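Parnik 335 Countertop Steamer

We've been cooking with the Parnik 335 since January and we still get a little giddy when the lid comes off. Dumplings, green beans, a whole trout if you curl it a bit (you will want to curl it a bit!) and it all comes out tender with the color still bright. Timothée Delorme drew the basket with a wide, shallow shape, so food sits in one layer and cooks evenly.

The tank fills from the side while the steamer is running, and 762 ml keeps it going through a big pot's worth of potatoes.
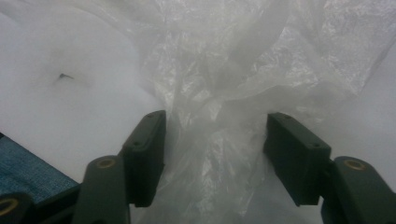
Details

Tank: 762 ml
Width: 335 mm
Length: 405 mm
Basket: stainless steel, dishwasher safe
Timer: up to 60 minutes, with a bell
Cord: wraps under the base

Care

Rinse the tank after fish. Run it with a splash of white vinegar once a month if your water is hard, then once more with plain water. Leave the lid off overnight.

Replacement lids and baskets fit the older Parnik too.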